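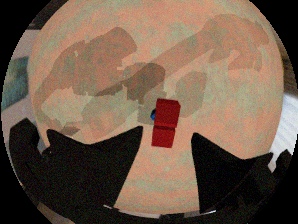
The first thing my robot arm ever did was knock a full mug of coffee into a drawer of resistors. I mention this because people keep asking me how you get started, and I think they're hoping for something more encouraging!

I rent a bench at Mellor, a shared workshop over a tire place. You get a key, a shelf, a slice of the big table by the window and the use of a laser cutter that smells like burnt toast. Most of the members make furniture. Carol Sugden makes stringed instruments, and Carol Garside restores sewing machines, so if you yell "Carol" across the room you get two answers and usually a request to keep it down.

My project is an arm called Ulia. I bought the arm secondhand from a small outfit called Rilard that was clearing out its back room, and it came with one bad motor, no manual and a two-finger gripper I've since rebuilt twice. What I wanted was pretty modest. I wanted it to pick up a block, any block, from wherever I'd left it on a table, and put it in a box. A toddler does this while thinking about something else. I have been at it since March.

For the first couple of months I did everything on the real thing. I'd set out a block, run the program, watch the fingers close on air, swear, move the block, and do it again. I burned up evenings this way. I also cracked a fingertip on the edge of the bench, and the replacement took all night to print and then came off the bed warped, so I printed that one again too.

It was Kavitha Venkataraman who talked me into doing it in simulation. She works two benches down on a plotter the size of a door, and she'd gotten tired of hearing me. So I built a copy of the arm on the computer, gripper and all, and put the virtual camera up close behind the fingers, right where the real one is bolted. Then I gave it a round table and some colored blocks and let it have at it.

I loved it right away. You can drop a hundred blocks before dinner and never bend down once! You can shove the arm straight through the table and all you lose is your dignity. I left it running on an old Vosetti desktop under my bench (the fan sounds like a hair dryer, sorry, both Carols) and came back in the morning to a folder full of attempts.

My early scores were terrific, and I bragged about them to anyone holding still. Then I moved the program over to the real arm and it could barely find the table. Bogumił Kwiatkowski, who does lighting for small theaters and has opinions about every lamp in the building, came over and looked at my nice simulated room for a while. "Where are your shadows?" he said. I didn't have any. I'd lit the whole thing flat, like the inside of a refrigerator, and our window throws shadows all over everything from lunchtime on.

So now I make it ugly on purpose. Every run gets a new tabletop, with blotchy colors no furniture store would sell you. The lights move. Shadows pile up on top of each other, including some big clawed ones that scared me a little the first time I flipped through the pictures late at night. One block gets parked behind another so only a sliver shows. I add grain, too, and I bend the view the way a cheap wide lens does. If the program can find a plain red block through all that, a bit of afternoon sun shouldn't bother it.

It does help. With the flat lighting I was getting maybe one good grab in ten on the real bench. Last week I ran it again with the messy version and got to roughly 68 percent, with the blinds open and Joanne Yeoman running a belt sander on the same table. Most of the misses are blocks that lean. The arm comes in straight, one finger touches early, and the block scoots off sideways like a bar of soap.

Fixing that means turning the wrist a little before the fingers close, and the wrist is where the bad motor lives. I've got a replacement in a padded envelope on my shelf, along with 4 screws that are almost the right length. Kavitha says I should swap the motor before I touch another line of code. She's probably right, but the Vosetti is already warm and I've queued up one more batch for tonight, this time with the blocks tipped over at every angle I could think of.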